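Kitchen notebook > Snacks and sharing plates > May

Oat crackers, batch 6 – notes for me and whoever opens up tomorrow

Started just after 7 am, before Efa got in and wanted the oven for her rolls. Still chasing a cracker that Rhiannon can eat (no wheat, no butter, nothing that upsets her stomach) and that doesn't snap the second you push it into a dip.

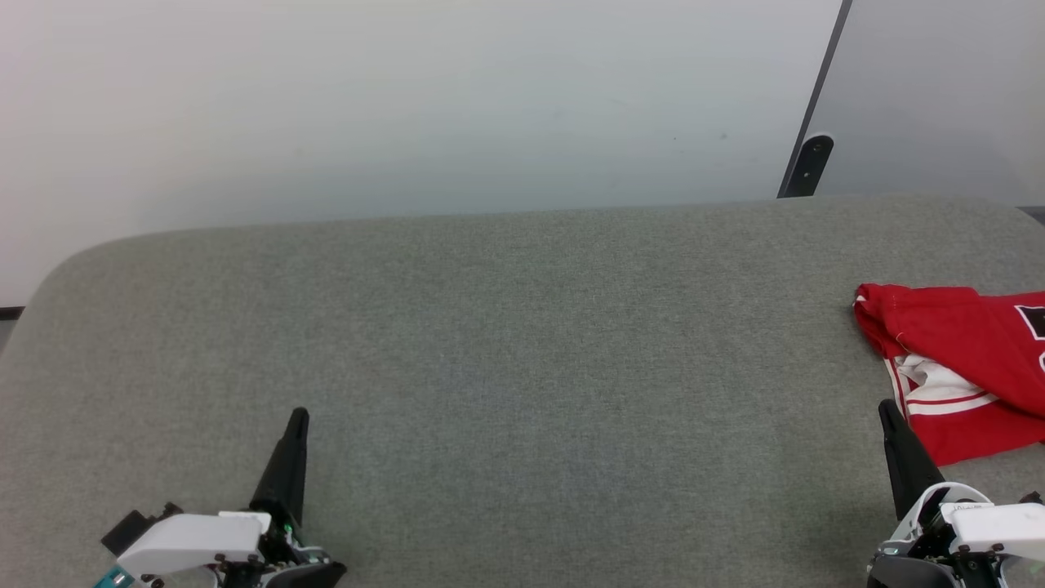 Batch 5 was lovely to eat and hopeless with hummus, so I've put the milled flax up and dropped the oil a bit. Total dough weight came to 920 g, and I split it between two trays. Rolled the first one between sheets of baking paper and got it really thin, then got cocky and did the second one freehand. Don't do that! Thick in the middle, lacy round the outside, and the corners caught before the centre had dried out at all.

Rested the dough longer this time, the full half hour, and it was so much easier to roll. Alun reckons it's the flax soaking up the water and I think he's right, though he also said that about batch 2 and that one went in the bin.

Oven was on the low fan setting. Turned the trays once. Got 92 decent crackers out of the lot, plus a bowl of broken bits which Seren has already been through (she says more salt, she always says more salt).

Dips to go with them: the white bean and lemon one is fine as it is. The roasted pepper one is still too wet – drain the peppers overnight, or at least press them in a sieve. Eleri asked for something with a bit of heat, so I made a small pot with the Huamán chilli paste. Very good, but go easy, I used 3 teaspoons and my lips were tingling for ages.

Rhiannon had four crackers with the bean dip and took a bag home for the Lisstead match. Will ask her how they travelled.

Next time: rosemary in half the dough, score before baking, and find the other rolling pin. Also we're nearly out of gluten-free oats, can whoever does the order put down two bags please.

Contact the kitchen | © Husia Kitchen Notebook | Back to top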